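共用軽食台における物の配置と後片付けの改善
生活環境演習 班別報告書(Sakai棟 4班)

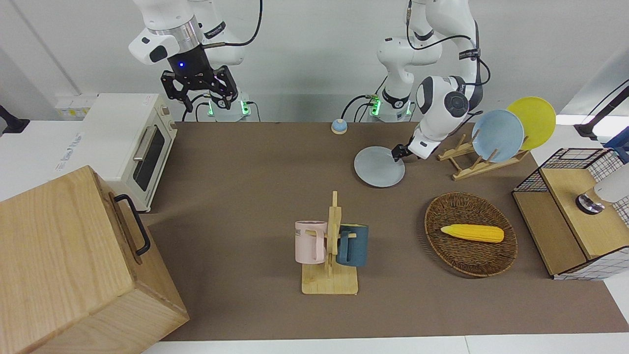 図1 対象とした軽食台。左奥にトースターオーブン、奥に水色のベルと丸い皿、左手前に木の箱。

報告者:丸山、ラリット・バット

1. はじめに

Sakai棟の共用室には、パンを焼いたり冷えた惣菜を温め直したりするための軽食台がある。白い天板に茶色の大きなマットを敷いた台で、昼休みと夕方の利用が多い。台の上に皿が残っている、パンくずが落ちたままになっている、オーブンの後ろのコンセントに手が届きにくい、といった苦情が以前から連絡帳に書かれていた。

本演習では、この台を題材に、物の置き場所と後片付けの手順を見直した。新しい家具や家電は買わず、いま台にある物の位置と、利用者への伝え方だけを変えることを条件とした。条件は最初の打ち合わせで指導教員から示されたもので、班の希望ではない。丸山は当初、棚を一段増やす案を出していたが、この条件により取り下げた。

2. 対象の物と使われ方

2.1 トースターオーブン
クリーム色がかった白の本体に、暗い色のガラス扉がついている。扉の上側に銀色の横長の取っ手がある。つまみは二つで、右側のパネルに並ぶ。利用者の多くは扉を開けて食品を入れ、そのまま右手でつまみを回す。このため、オーブンの右隣に物があると手や袖が当たりやすい。

左奥の角に置くことは見直しの前から決まっていた。壁際に白いコンセントがあり、そこから離すとコードが台の上を横切ってしまうためである。中央寄りに移す案も机上では検討したが、コードに皿を引っかけるおそれがあり採用しなかった。

2.2 皿
焼き上がったパンを受けるための皿で、淡い灰青色の丸いものを使う。個人の皿を持ち込む利用者もいるが、持ち帰りを忘れることが多く、連絡帳に書かれた苦情の大半は持ち込み皿についてのものだった。共用の皿に色をそろえておけば、そうでない皿は置き忘れだとすぐわかる。これはバットの案で、本班の変更のなかで最も簡単に実施できた。

2.3 ベル
丸い小さなベルで、上が水色、台の部分が薄い茶色である。オーブンが空いたことを、室内で待っている人に知らせるために鳴らす。元は受付の窓口で使われていたものを譲り受けた。声をかけるのが苦手な利用者には好評だが、自習中の利用者からはうるさいという声もある。

2.4 マット
台の大部分を覆う茶色のマットである。手前と右端には白い天板が出ている。色が濃いため焼けたパンくずが目立たず、汚れに気づきにくい。一方で、マットの縁がそのまま「ここから内側が作業をする場所」という目印になる。本班は後者の性質を利用することにした。

2.5 木の箱
木目のはっきり見える明るい色の箱で、台の左手前にある。大きさがあるので動かすのに手間がかかり、見直しの前は邪魔だという意見が出ていた。ただし、この箱があることで左手前に人が立たず、オーブンの扉の前が混み合わないという面もある。箱を移した状態を一度試したところ、扉を開けている人の横から手を伸ばす利用者が出たため、元の位置に戻した。

2.6 表示
オーブンの左の白い天板に、文字を印刷した白い札を置いている。札の文面については5章で述べる。

3. 調査の方法

調査は6月に行った。聞き取りと連絡帳の読み返しの二つを用いた。

聞き取りは共用室の利用者に声をかけ、台のどこに物を置くか、使い終わったあとに何をするかを口頭でたずねた。名前と所属は聞いていない。質問紙も用意したが、書いてもらうと「片付けている」という答えばかりになったので途中でやめ、会話の形に切り替えた。切り替え前の回答は集計に入れていない。

連絡帳については、軽食台に触れた書き込みを抜き出した。該当は94件である。同じ人が続けて書いたと思われるものも分けずに数えた。書き込みは丸山とバットが別々に読んで分類し、分け方が食い違ったものは話し合って決めた。食い違いが多かったのは「汚れ」と「置き忘れ」の区別で、パンくずの残った皿についての書き込みをどちらに入れるかが問題になった。最終的に、皿がある場合はすべて置き忘れとした。

あわせて、隣の棟にあるカフェPlavoraの店長に、返却口まわりの物の置き方について話を聞いた。

4. 調査の結果

4.1 連絡帳
最も多かったのは皿の置き忘れで、パンくずなどの汚れ、オーブンの順番待ち、コンセントの使いにくさが続いた。コンセントについては、携帯電話の充電に使いたいという要望も混じっていた。これは軽食台の用途から外れるため、今回は扱わない。

4.2 聞き取り
使い終わったあとの行動をたずねると、皿を流しに運ぶと答えた人が多かった。ところが、皿を流しに運ぶ前に一度どこかに置くかと重ねてたずねると、ほとんどの人が「置く」と答えた。置く場所はオーブンの前かマットの右奥に集中していた。右手で皿を持ち、左手でつまみや扉を確かめる人が多いことと関係があると考えられる。

置き忘れは、この一度置いたあとに起きている。ある利用者は「扉を閉めたところで終わった気になる」と話していた。別の利用者は、皿を置いたあとに電話がかかってきて、そのまま部屋を出たことが何度かあると言う。

ベルについては、鳴らしたことがないという人が少なくなかった。理由は「何のためのベルか知らなかった」が主で、うるさいと思われるのが嫌だという答えもあった。

4.3 カフェPlavoraでの聞き取り
店では、返却口の前に物を一時的に置ける場所をわざと作っていないという。置ける場所があると、そこが返却口だと思われてしまうからである。軽食台では皿を一時的に置く場所をなくすことはできないが、置く場所を一か所に絞るという考え方は参考になった。

5. 変更の内容

5.1 物の位置
マットの奥側の縁に近いところにベルを置き、共用の皿はその右側を定位置とした。つまみを回す手が当たらないように、オーブンのすぐ右には物を置かないこととした。マットの手前側は利用者が食品を広げる場所として空けておく。木の箱は左手前のままとした。

皿の定位置をベルの左にする案もあった。オーブンから近く、焼き上がったパンを受けやすいからである。試したところ、皿を取るときに腕がベルに当たって鳴ってしまうことが続き、右側に改めた。

5.2 片付けの手順
次の3つの動作を、使い終わったあとの手順として定めた。
皿を定位置ではなく流しへ運ぶ。
マットの上のパンくずを手前に寄せ、紙で受ける。
ベルを一度鳴らす。

ベルを最後にしたのは、鳴らす行為を片付け全体の終わりの合図にしたかったためである。以前はパンを取り出した時点で鳴らす人がいて、次の人が来たときにまだ皿やくずが残っており、気まずい思いをしたという話が聞き取りで出ていた。洗い終えた皿は、水気を拭いてから定位置へ戻す。

5.3 札の文面
最初の文面は「使用後は必ず片付けてください」だった。これに対し、何をすれば片付けたことになるのかわからないという意見が出たため、動作を順に書く形に直した。二回目の文面は長くなりすぎて読まれず、バットが字数を削った。英語の併記については、札の大きさに収まらないので裏面に入れた。裏返して読む人がいるかどうかは確かめていない。

札の置き場所はオーブンの左とした。右側に置くと、つまみを回す手の下に隠れる。壁に貼る案は、共用室の規則で壁面への掲示が認められておらず、見送った。

6. 変更後の様子

位置を変えてからしばらくの間、再び聞き取りを行った。皿の定位置はすぐに覚えられたようで、置き場所に迷うという答えはなかった。一方で、定位置ができたことにより、使ったままの皿をそこに戻す人が現れた。洗った皿と見分けがつきにくく、次に使う人が気づかずにパンを載せてしまう。これは変更の前にはなかった問題である。

対策として、洗った皿を伏せて置くことを試したが、裏返すときに音が大きいと言われ、四日でやめた。現在は、定位置の皿は使う前に一度すすぐように口頭で伝えている。根本的な解決にはなっていない。

パンくずについては、連絡帳の書き込みは減ったものの、書き込みをする人自体が減った可能性もある。演習の話が広まり、直接こちらに言いに来る人が増えたためである。件数の比較だけで改善したとは言えない。

ベルは以前より使われるようになった。自習中の利用者への配慮として、夕方の混み合わない時間は鳴らさなくてもよいことにしたところ、昼も鳴らさない人が出てきた。時間によって手順を変えると守られにくいことがわかる。

7. 考察

置き忘れを減らすには、皿を置く場所を決めるより、皿を手放す回数を減らすほうが効くと考えられる。流しまでの道筋に台の角があり、両手がふさがった状態で通ると皿をどこかに置きたくなる。台の向きを変えれば解消する可能性があるが、オーブンのコードの長さが足りず、今回の条件では試せなかった。

マットの色についても課題が残る。くずが見えにくいことは汚れの見落としにつながるが、淡い色にすると今度は焦げやソースの染みが目立ち、交換の手間が増える。利用者の意見は割れており、班の中でも結論は出なかった。丸山は淡い色に替えるべきだと考え、バットは現状のままで拭く回数を決めるほうがよいと考えている。

木の箱については、邪魔だという意見だけを見て動かしていたら、扉の前の混雑という別の問題を招いていた。苦情の多い物でも、動かす前に一度その位置で何を防いでいるのかを調べる必要がある。

8. 分担

連絡帳の分類は二人で行った。聞き取りは丸山が昼、バットが夕方を受け持った。札の文面と裏面の英文はバット、本報告書の執筆は丸山が担当し、6章と7章はバットが加筆した。

9. 残った作業

使った皿と洗った皿を見分ける方法は次の班に引き継ぐ。候補として、皿の定位置に受け皿を敷く案と、使用後の皿を入れる容器を流しの横に置く案がある。後者は流しの管理者の許可がいるため、申請書の下書きを連絡帳に挟んである。札の原稿は班の共有フォルダに保存した。文面を直すときは裏面の英文も合わせて直すこと。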